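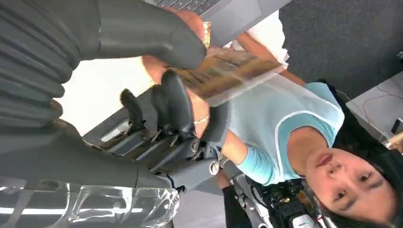
**Figure 4.** Wrist view during a handover. A clear package with brown and gold contents is held up near the hand. The view is used as mounted, upside down.

### 4.2 Wrist-view preprocessing

Wrist streams are rotated 180 degrees before they reach the Flavgate encoder. Head streams are passed through unchanged. Without the rotation, the handover detector confused the partner's arm with the robot's own forearm in 82 of 1,390 validation clips.

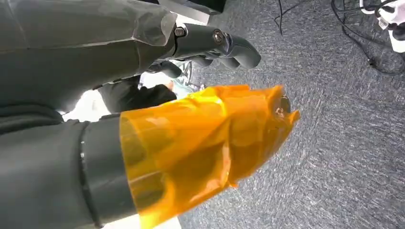
**Figure 5.** Self-occlusion by the fingers, with amber tape on the lower one.

Finger pixels are masked using joint angles and the hand model. The model has no geometry for tape or film, so we dilate the mask by 50 pixels past each fingertip.

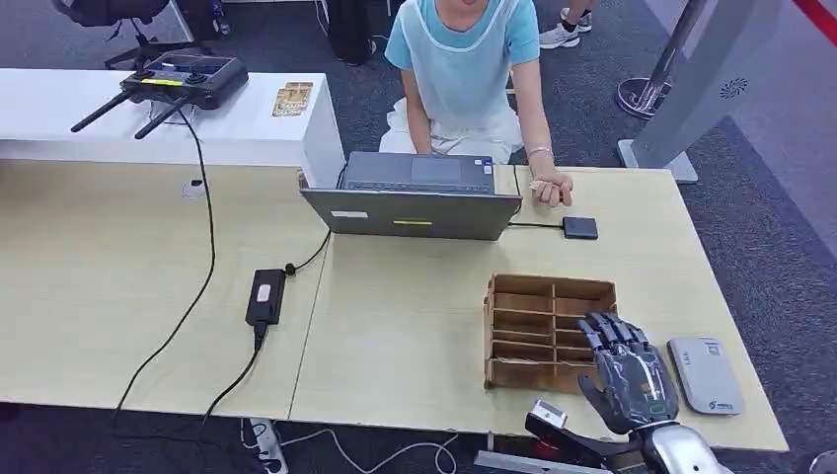 Zoriana Kovalchuk
*Perception lead, Prundach*

### 4.3 Slot selection

The planner receives a head view and returns one slot of the organizer as the placement target. Slot poses come from a plane fit to the open front, followed by a grid search over row and column spacing. The fit is repeated whenever the head moves.

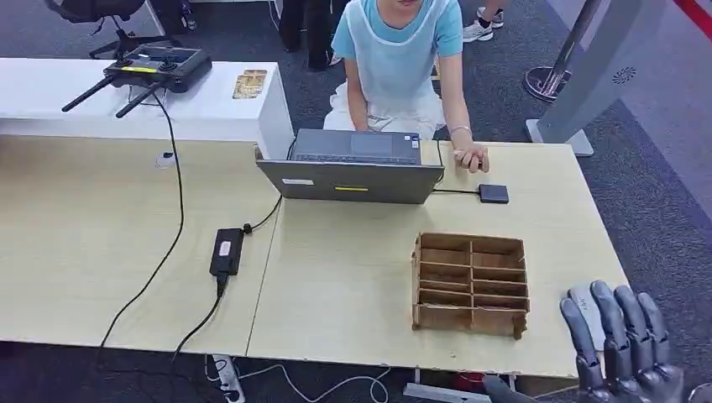
Rough edges bias the plane fit toward the nearest wall. We discard edge points with a residual above the threshold set in August and refit once. Of 207 refits, none changed the selected slot, but the approach angle did shift in several. Controller gains were held fixed throughout.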